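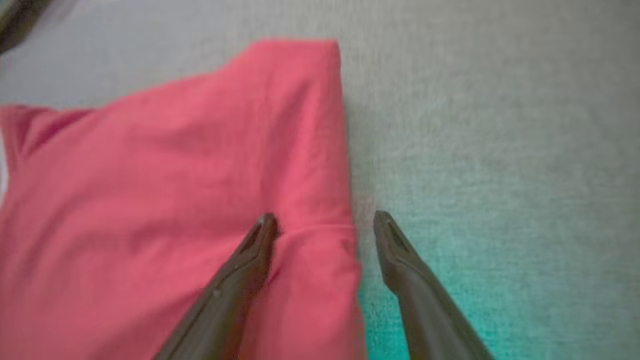
The Shelf That Ate My Winter

A wall of built-in shelves, one stubborn old house, and a budget that never stood a chance

The plan was to have bookshelves by December. I want that on the record, because there was a plan, drawn on graph paper, with a little key in the corner explaining which lines were shelves and which were coffee.

Our house in Grinodside has an alcove beside the chimney, 64 inches wide at the floor. I mention the floor because at shoulder height it is a different alcove altogether, and at the ceiling it has begun to lean toward the neighbors. I measured it once, at the bottom, like a person who trusts houses.

A carpenter from Zurkthorpe came by, sucked his teeth at the chimney for a while, and quoted me $600 for the labor alone. I thanked him and said I would think about it. I thought about it for as long as it took his van to reach the corner, and then I drove to the lumberyard in Plindstead and bought pine.

If you have never chosen pine boards in front of other customers, the accepted method is to hold one end up to your eye and squint down it like a pirate. I had no idea what I was squinting for. I rejected two boards to look serious and took home several that turned out to be shaped like canoes.

Making friends with the wall

The first shelf went in beautifully as long as you didn't put anything on it. A paperback would stay where it was, but a marble (my spouse produced a marble, with what I felt was unnecessary speed) ran the full length and dropped off the end.

So I learned about scribing, the craft of cutting a straight board crooked to fit a crooked wall. You hold the board in place, run a pencil along the plaster, and cut to the wobbly line. Done well, it looks as if the shelf grew there. Mine looked as if it had grown there during a drought. I cut the second board 3 times and it was still too short, a joke my father-in-law has now made at every meal.

Cleats saved me. A cleat is a strip of wood screwed to the wall for the shelf to sit on, and it forgives nearly everything. Put a level on the cleat, get that right, and the shelf above it has very little say in the matter. I would like to have learned this before I bought the fancy hidden brackets, which now live in a drawer with the instructions still folded.

On the subject of paint

We wanted a soft, dark green. The can said Yen, which I took to mean longing, and I longed for it right up until it dried. On the sample card it was a forest. On four walls' worth of shelving, by lamplight, it was a billiard hall. We lived with it for a week, and then I started saying "it's growing on me" in the voice people use about mildew.

The second color is white. Everyone who visits says how fresh it looks. Covering dark green with white takes more coats than the can suggests, and between coats you sand, and the sanding gets into the butter.

Some figures, for the curious

There are 5 shelves. I spent more on sandpaper than I did on the bottom two. Adding it all up, the brackets I didn't use, the paint I painted over and the saw blade I introduced to a nail, I beat the carpenter's price by roughly the cost of a sandwich.

The books went up last weekend, tallest at the bottom. There is a gap on the left where the wall bows out, just wide enough for a ruler to fall into. Mine is down there now, and I'll need it for the bathroom cabinet.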